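# Vonska Hand Grippers (pair)

Okay, so these are the ones my robotics club kept asking me to put back up!
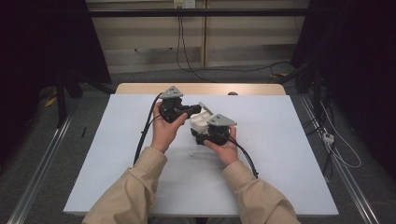
The Vonska pair grew out of my after-school class at Clillel, where the kids wanted to teach a robot by doing the job themselves first. You hold one in each hand, palm wrapped under the black body, and go. The gray triangle on top gives you a pointer, so you always know which way the jaws are facing (great for beginners, who twist their wrists like crazy). Start with something lumpy and light, held between both grippers over a plain white board, and let everybody have a turn before you bring out the tiny parts.

**In the box**

- 2 grippers, left and right
- 2 black cables
- Class booklet with 11 starter tasks, easiest first

Part no. 3644. Fits the Brukow club kit, old and new versions. Not for the Aguirre base, sorry, the plug is different and I don't have an adapter yet.

Best for ages 11 and up. I'd plan on one pair for every 6 students. Clubs ordering for fall, get in by the end of May please, I pack these myself!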